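January, bench 2, after lunch

Gripper swap day again. The Wandero fingers are back on the left arm and the Flumeo pair went on the right, so for once both sets are on the same table and I can stop comparing notes from two different weeks. Left arm holds the container, right arm does the picking. Same controller for both, no changes to the gains from last time.

Started with the closing force. The Wandero set wants a current limit of 400 or it slips on anything with a braided edge. At 330 it grabs fine and then creeps the moment I tilt the wrist (I lost the basket twice that way, no damage, just a lot of noise). The Flumeo side is the opposite story! It was way too eager at 330 on fruit, left a nice dent in the first banana, so I took it down in steps of 10 until the dents stopped. Wrote the final value on the tape on the controller box, go look there.

Also, the Flumeo fingers have a bit of play at the knuckle when they're almost closed. I thought it was the mount, took the mount off, put it back on, same play. Going to ask Tranwood if they have the stiffer pins — the last order took forever, so maybe order double.

Cable routing on the left is still ugly. With the wrist rolled over, the loops sit right down by the thing we're holding. Velcro for now, proper clips when the Woldegiorgis parcel shows up.
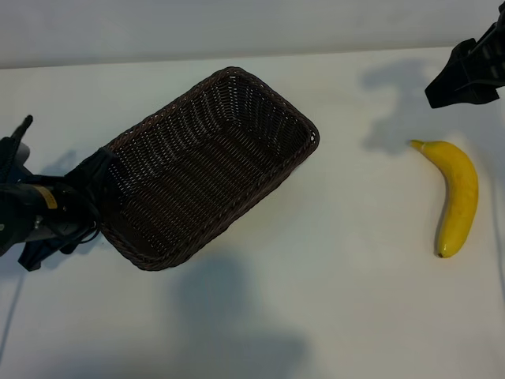
Left arm holding the wicker basket at a tilt, right gripper over the banana. Gap still open on the right.

I like the tilted hold a lot better than flat. The opening leans toward the picking side and the right arm shouldn't need to climb so high to get over the rim. Downside is the big soft shadow on the white tabletop, and I want to see if the fixed camera's segmentation minds it. Try a matte gray mat?

To do: log 2,000 open/close cycles on the Flumeo set overnight, check the knuckle again in the morning, buy more bananas.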